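Stumero has been renting out its two-finger hand-held gripper kit since July, and most of the early customers are teams that want records of household cloth handling. Emanuel Nistor runs the kit program and Alina Oprea writes the operator instructions. We spoke to both about what the service includes and where it falls short.

"The customer gets the tool, the charger, a case and a task sheet," Nistor says. "The tool weighs 1,186 grams with the battery in. We publish that figure because it decides how long a person can work with it."

Sessions are capped at 80 minutes for that reason. Oprea would have set the limit lower for garments. A shirt has no fixed shape, and the operator has to choose a grasp point again on every attempt.

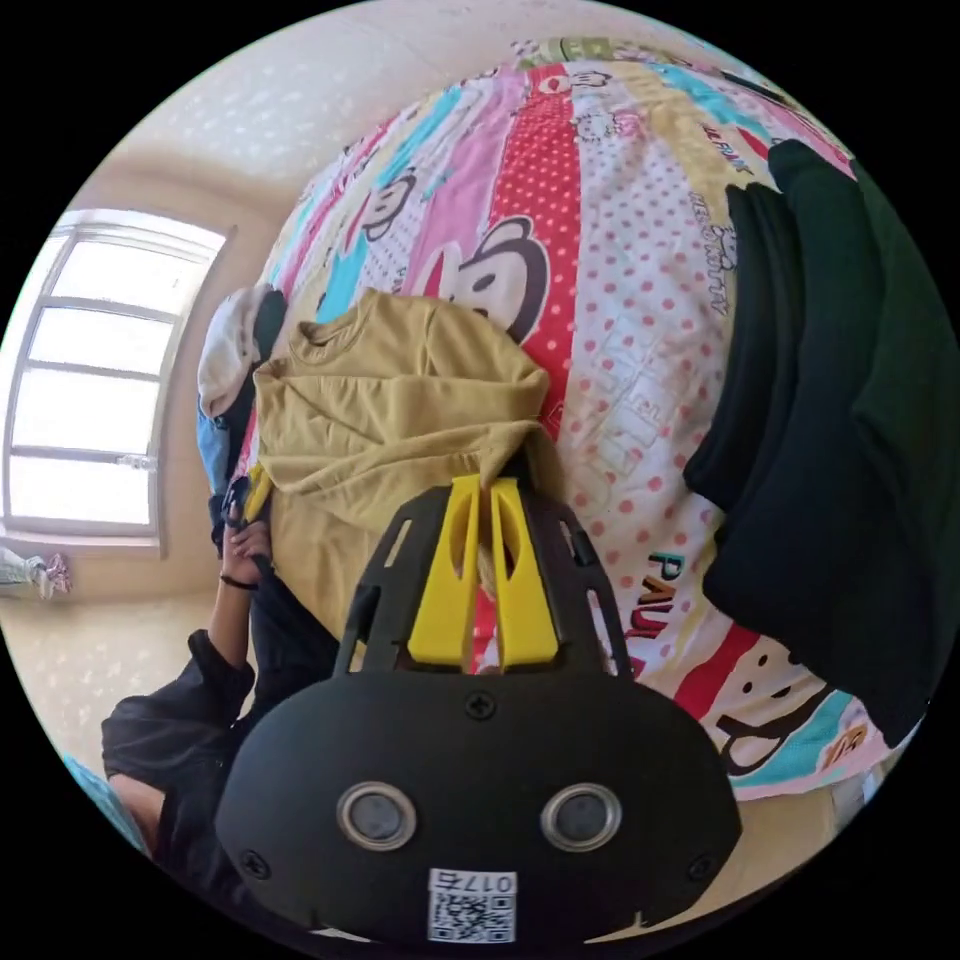

Fingertips against the bedspread at a crumpled mustard shirt.

"On a bed you get compliance from underneath," Oprea says. "If you press too hard, the fingers pick up the bedspread along with the shirt. We tell people to come in at a shallow angle and close slowly."

The fingers are molded by Ovard and swap out with a hex key. Nistor puts the price of a replacement pair at $39, a cost he expects heavy users to meet more than once per rental. He would like a harder tip insert but has not found one that leaves thin knits unmarked. 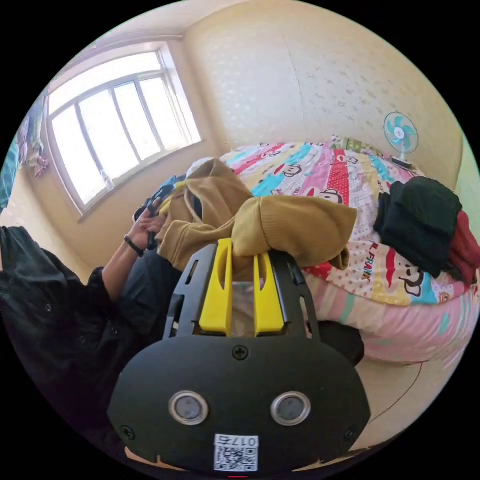
Lower part of a hoodie held between the fingers, with the free hand on the upper part.

Two-handed work took up a full revision of the task sheet. The first version asked for the tool alone, and the rental customers objected. Oprea rewrote the section so that the free hand may support the cloth but may not do the folding.

"It is a compromise," she says. "A thick hood is heavy compared with what the fingers can hold near the tips. I would still call it the weakest part of the instructions."

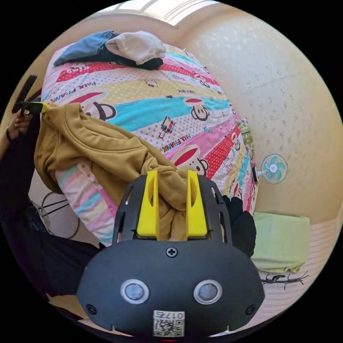
Can the kit be used on ordinary household laundry without preparing it first?
Most items can be handled as they come, though Stumero asks operators to empty pockets and close zippers before a session.

Uploads go through Sunent, a transfer service that Stumero licenses and bundles into the rental. Nistor concedes that it is slow on home connections. A full session can take most of the evening to send, and a dropped connection restarts the current file from the beginning. A fix is planned, with no date attached.

Bags are a separate category on the sheet. The task is to close on gathered cloth and keep the grip centered, so that the load does not rotate the tool in the hand.

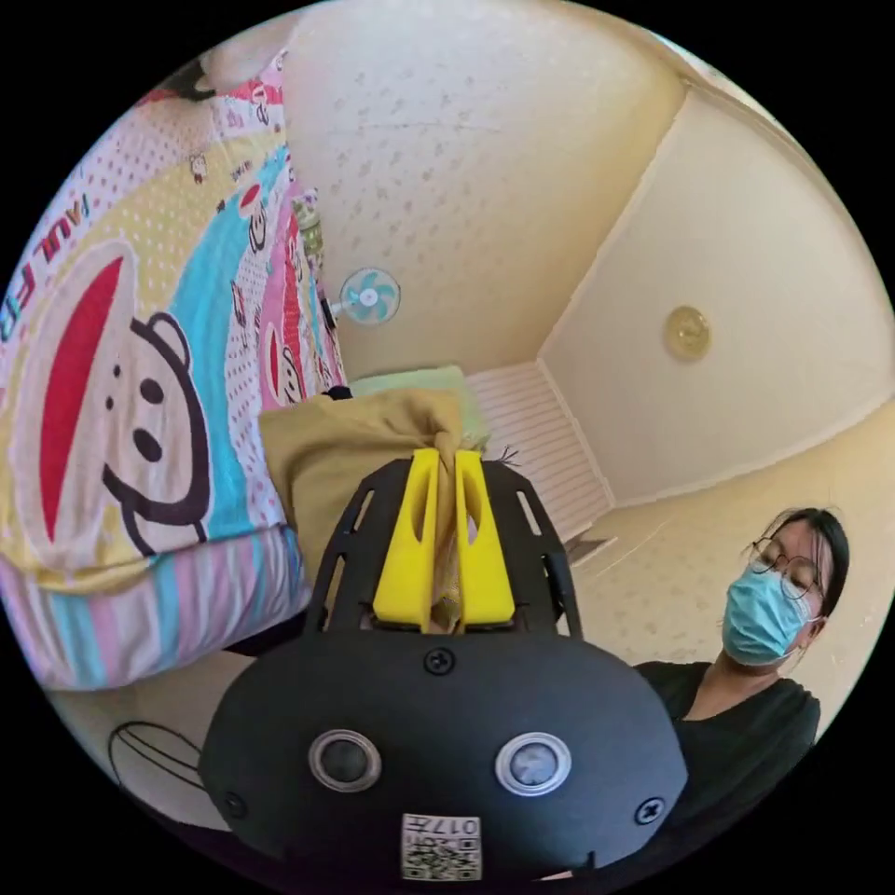
Both fingers closed around the gathered top of a tan cloth bag.

"Twisted fabric is easier than flat fabric," Oprea says. "There is more material between the fingers and it does not slide as much. Loose threads are a nuisance. They work their way into the finger slots and you have to pick them out."

Nistor's next item is a lighter housing, now being quoted by Ó Gríofa. Existing customers will be able to exchange at the end of a rental term. The finger mount stays the same, so spare fingers already bought will fit.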